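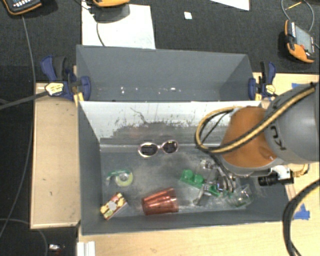
The Button Jar of Brirnau

Home | Books | Authors | Picture books | Contact
By Jaime Leitão, updated in May
3 comments | 20 shares

The Button Jar of Brirnau is a children's picture book in rhyme, written and illustrated by Ximena Olivares. It tells the story of a girl named Fothergill, who spends one winter at the house of her great-aunt and learns to sew from her. The book was published by Drorkitz, a small press that produces mostly poetry for young readers. The first printing was of 1000 copies.

Plot

Fothergill arrives in the village of Brirnau with one suitcase and a coat that has lost a button. Her great-aunt, called only Auntie in the text, keeps a large glass jar on the windowsill of her kitchen. Every button in the jar has come from a piece of clothing that somebody in the family wore until it could not be repaired any more. Auntie allows the girl to choose one button each evening, and then she tells her who wore it.

The stories are short, and most of them take one double page. A blue button belonged to a baker who sang too loudly. A button of horn comes from the coat of a great-grandfather, who walked over the mountain to ask for a wedding and arrived on the wrong morning. The cat of the house, Clestotik, sleeps through all the stories except the one about the fisherman.

In the last part of the book the snow melts and the girl must go home. Auntie sews the missing button on her coat, but Fothergill asks to leave another one in the jar, so that there will be something to tell about her also. The book closes with the jar on the windowsill and the cat beside it.

Form and language

The text is written in four-line stanzas, where the second line rhymes with the fourth. The meter is regular in the parts told by the narrator. When Auntie speaks, the lines become longer and the rhyme is sometimes only approximate. Olivares has explained that she wanted the old woman to sound like a person who is talking while she looks for her needle.

Two lines are repeated after each story:

Put it back gently and close up the lid,
And dream of the things that your grandmothers did.

In the second printing the word "grandmothers" was changed to "families" on one page only, where the story is about an uncle. This change makes the line longer by no syllable, but some readers noticed it and wrote to the publisher.

Illustrations

The pictures are made with watercolor and colored pencil. The kitchen is always painted in warm brown and yellow, and the stories from the past are in blue and gray. The button of the evening keeps its true color in both. Olivares drew the jar from one that she inherited from her own aunt, and she has said that drawing the glass took her roughly 6 weeks.

Reception and use

The book was received well by school librarians, who recommend it for children from three to six years. Reviewers praised the character of Auntie, who is strict about thread and knots but never about bedtime. One reviewer found the story of the fisherman too sad for the younger children. Others considered the middle of the book a little slow, because several stories follow the same pattern.

Teachers often use the book before a visit of grandparents to the classroom. The children bring a button from home and ask an older relative for its story. Drorkitz prints a sheet with suggestions for this activity inside the back cover.

See also: Rhyming picture books; Grandparents in children's literature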